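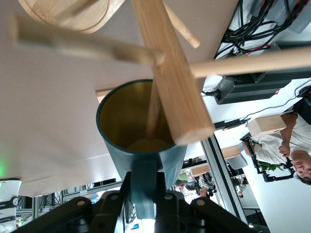 A teal cup at the wooden rack on one of the tables at Junimgate.

The mug trees are back at Junimgate! The woodworking evening that began in September has grown into a proper little workshop, and the pale wooden racks, all round bases and dowel arms, have become its favorite project by far. Milagros Manalo, who teaches the class with Xolani Ngcobo, loves how fast beginners get hooked. "You drill a few holes, you sand the ends round, and suddenly you have something you want in your kitchen," she said.

The class has now made 285 racks, and the next round will run for 2 evenings, with wood and glue included. Bring your own cups to try on the arms, the brighter the better! Sign-up is open at the front desk until December 27, 2025.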